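My three months without the store card

December 28, 2025

In June I decided to stop using loyalty cards and store apps for a while, and I promised here that I would write how it went. I am late with this, sorry. It is Sunday, it is raining, and I have two loads to wash, so I have time.

The reason was a letter. Under the privacy law you can ask a company what information it holds about you, and I asked the supermarket where I shop, Lavitz. I expected maybe two pages. They sent me a file with 1,359 lines. Every line was one thing I bought, with the hour and the number of the cash register. I could see the week when I had the flu, and I could see when my sister stayed with me, from the oat milk. I did not feel robbed exactly. I had signed the form, and it is my signature at the bottom. But I had signed it for a discount on coffee, and I think I did not understand what I was selling.

So I put the card in a drawer. I also deleted the Zosport app, which I used for walking and which wanted my location "always", also when I was sleeping.

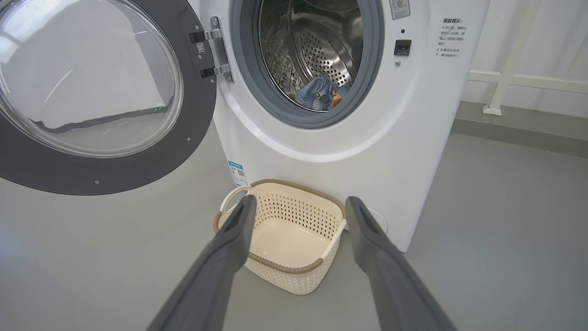 Laundry day.

The first weeks were more annoying than difficult. At Lavitz there are now two prices on many shelves, and the one without the card is written much smaller. I kept my receipts in an envelope and compared. In the three months I paid $69 more than I would have paid with the card. For some families this is not a small amount, and this is what bothers me the most. If privacy costs money every week, then people with less money will have less of it. I do not think this was the intention of the law.

The other problem was parking. The lot behind my dentist is run by a company called Guo, and they have removed the coin machine. You can pay only with a phone, and the phone asks for your plate, your email and your date of birth. Why my birthday? I wrote to them and received an automatic answer. I wrote again and after 18 days a real person replied that the field is "for a better customer experience". I park on the street now and walk a few minutes.

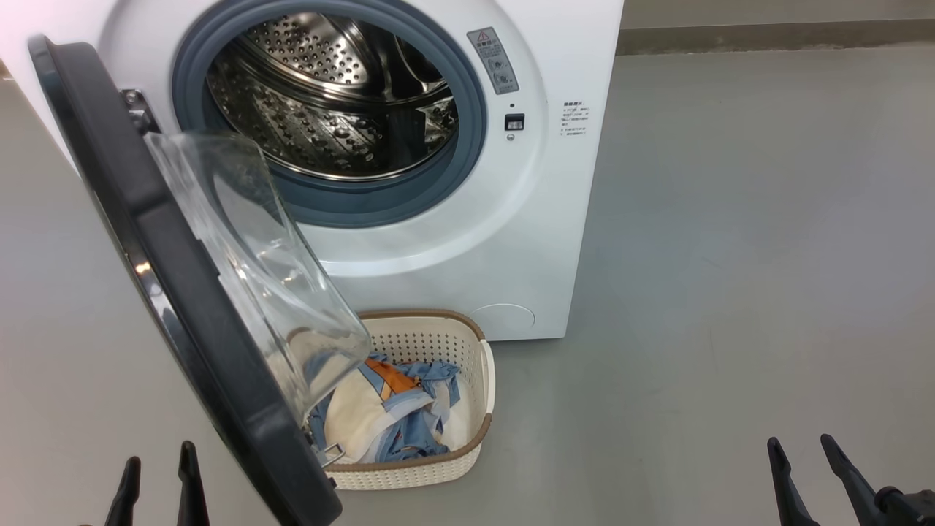 I should be fair and say that not everyone behaves like this. My library uses a system called Jutia for the loans, and when I asked them the same question as I asked the supermarket, they told me that the borrowing history is erased when the book comes back, unless you choose to keep it. The letter was half a page, in normal words. It can be done, then.

By comparison, I printed the privacy policy of the parking app to read it with a pen, and I gave up somewhere in the part about "partners". There are 235 of them on the list. I recognized very few of the names.

What will I do now? I took the card out of the drawer in the fall, I admit it, but I use it only for the expensive things – detergent, olive oil, coffee. The walking app did not come back. I also sent a letter to my member of parliament about the parking, because I think a public street or a medical building should always have one way to pay without giving your name. I have no answer yet. If you want to send the same letter, write me and I will share the text. You may correct my grammar.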